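Wrist tracking working group, monthly meeting, Larkell room
Minutes (I took them, so they sound like me - send corrections by the end of December)

We started at 2 with the leftover item from last time, which was whether the Segura method holds up on small two-handed work. Short version: better than I expected! The marker patches on the wrists gave us usable poses through most of the desk sessions, and when I replayed them on the Gasau arm it got the approach right nearly every time. The grip itself is another story, see below.

We went over the desk material together.

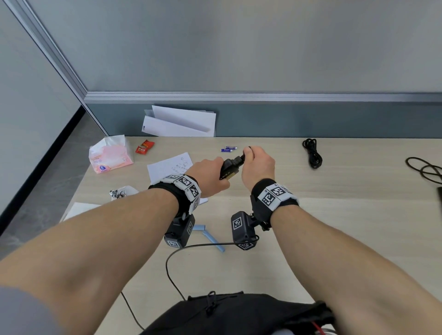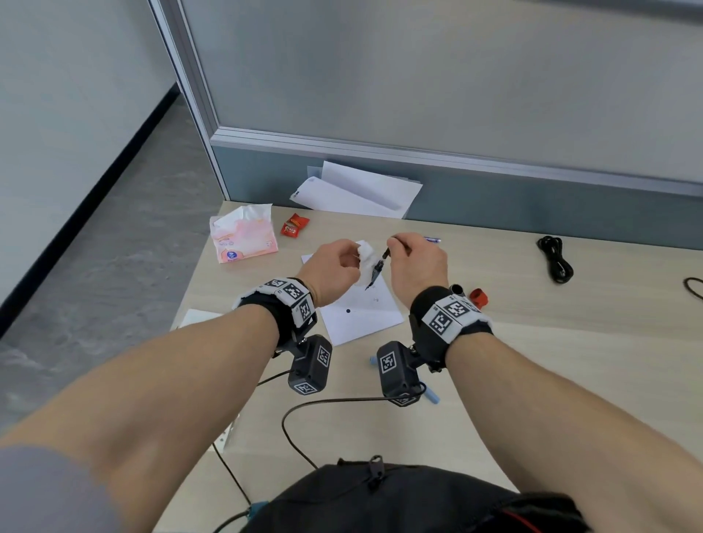 Hands and wrist modules over the desk in both of these, and again in the next one. 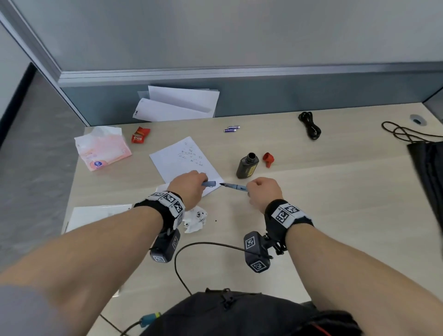
On the numbers, I reported that 6 of the replays failed, and I'd like those looked at before anybody writes anything up. My guess is that the patches get turned away from the head camera when the wrists roll inward, so the pose jumps and the arm jumps with it. The Skultville people think it's timing between the modules and the head view. We argued about this for far too long (sorry to everyone who had a bus) and didn't settle it.

Agreed: we rerun the failed ones with the timing corrected and change nothing else. If they still fail I get to try my other patch layout.

Also agreed to keep the clutter on the desks. I had wanted it cleared for the next round, but I was outvoted and fine, it's closer to how people work.

Not agreed: whether 2 sessions per person is enough. Carried over.

Finished at 6, much too late.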